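3.2. Pilas sueltas: por qué elegimos una tarea tan tonta

Cuando Asif Satti propuso dedicar una sección entera a recoger pilas de una mesa, me reí. Después revisé mis notas de Rindale, el estudio piloto sobre orden doméstico que hicimos antes de este, y me callé. Las pilas aparecían en casi todas las casas: en cajones, en cuencos de la entrada, mezcladas con clips y llaves viejas. De las 2,241 entradas del diario de orden, 190 mencionaban pilas, y en 132 la persona confesaba no saber si estaban gastadas (¡yo tampoco lo sé con las mías!).

Así que montamos una versión mínima del problema, que en el resto del artículo llamamos Tastby: pilas repartidas por una superficie de madera, un recipiente donde juntarlas y un objeto cotidiano que se queda donde está.
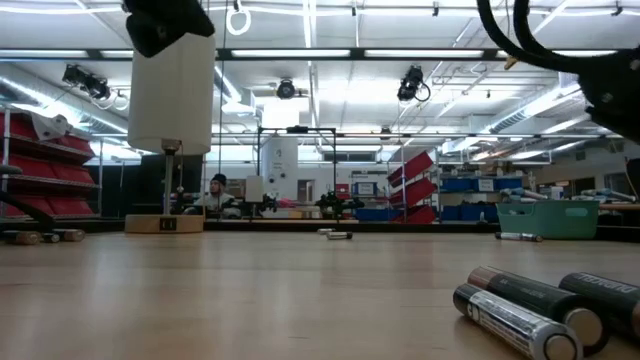

Lo primero que aprendí es que «repartidas» no significa gran cosa hasta que alguien lo define. En mis primeras pruebas las dejaba caer y rodaban hasta el borde, y me pasaba media mañana agachado. Luego probé a colocarlas una a una, pero me salían filas sospechosamente limpias — nadie deja las pilas así en su casa. Al final adoptamos la regla de Cekmont: se permiten parejas juntas y pilas aisladas, con orientaciones distintas y hasta 24 por disposición.

Figura 2. Mesa de la tarea Tastby, con la bandeja y la lámpara.
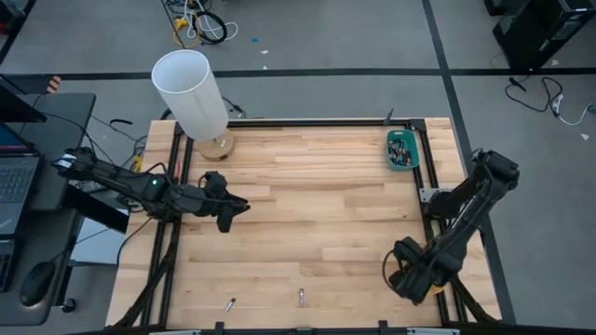
El recipiente nos dio más discusiones de las que esperaba. Satti quería una caja con tapa, como la de la escala Rizvi, y yo prefería algo abierto en lo que se viera enseguida lo ya recogido. Ganó lo abierto: la bandeja de plástico verde azulado de la figura 2 es pequeña y está en una esquina, lejos de las dos piezas que quedan cerca del borde inferior. Esa distancia me interesa mucho, porque en los diarios la gente recogía primero lo que tenía al lado del recipiente y dejaba lo lejano «para luego». La lámpara de pantalla blanca hace el papel de mueble: ocupa sitio, no se guarda y obliga a ordenar a su alrededor.

Para dar la mesa por ordenada pedimos que todas las pilas estén dentro de la bandeja, sin exigir que queden alineadas. Lo de alinearlas lo intenté una tarde de marzo y lo dejé enseguida. Tampoco separamos nuevas y usadas, aunque a los participantes de Rindale les preocupaba bastante — vuelvo sobre ello en la sección 5, cuando hablo de los criterios para tirar cosas.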